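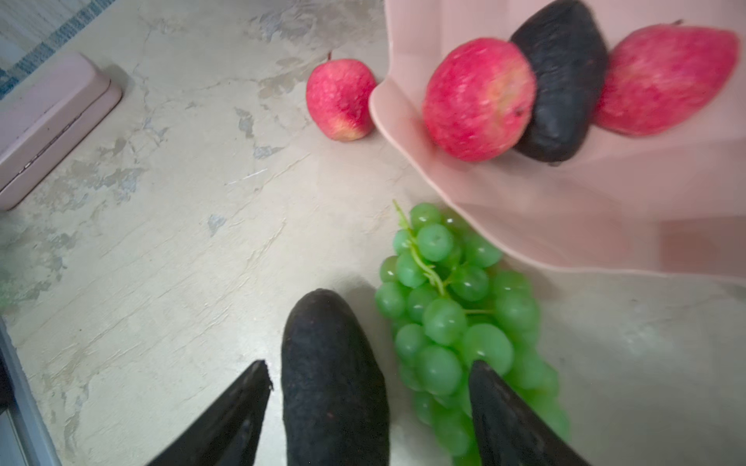

Should grapes and avocados share a bowl with apples?

Keep the grapes out of it and put them in the fridge, unwashed, until you want them. An avocado can sit with the apples if you'd like it to soften sooner, and then it should come out and go in the fridge once it gives a little under your thumb.

Kitchen Notes > Galleries > The Fruit Corner

Home Galleries Pantry Letters About

The Fruit Corner in April

Welcome back, and thank you for all the kind letters after the pantry gallery (I have read every one of them, some of them twice, and I promise the replies are coming). This time I wanted to stay out on the counter, because I think the fruit bowl is the hardest-working thing in most kitchens and gets the least thought. We bring the shopping in, we tip it all into whatever is nearest, and a few days later there's a soft apple at the bottom that has been quietly spoiling its neighbors.

My own habits changed when my friend Igor Bartoš came to stay with us in Massawe for 5 weeks. He grew up over a grocer's shop, and he couldn't walk past our bowl without moving something. At first it drove me up the wall! By the second week I was doing it myself, usually at seven in the morning with the coffee still dripping.

The pink bowl and its company

Red apples and a dark avocado have the pink bowl to themselves, with the second avocado and the green grapes out on the counter beside it. I do love that wavy rim - it makes even an ordinary bag of apples look as if somebody is coming to tea.

A wide bowl suits apples very well, by the way. I used a deep one for years and it was a mistake, since whatever went in first stayed at the bottom until I'd forgotten I had bought it. If yours is deep, put in less fruit and fill it more often, and fold a clean dish towel in the bottom to save the apples from bruises.

As for avocados with that very dark, pebbly skin, color only tells you so much. Hold the fruit in your palm and press gently near the stem end, and please don't squeeze it in the middle, because that's how you get those sad brown patches. I like to buy 2 at a time and use the softer one first, mashed on toast with lemon and far too much pepper.

Grapes I rinse just before we eat them, in cold water, still on the stem, and then I spread them out on a towel for as long as I can keep the family away from them. Small bunches go to the table whole. Bigger ones I snip up with the kitchen scissors, so people can take a little cluster and not leave a bare, picked-over stem for the next person.

Next month I'll be sorting out the onion basket, which has needed it for a good while now.

Contact | © Kitchen Notes, Massawe | Back to top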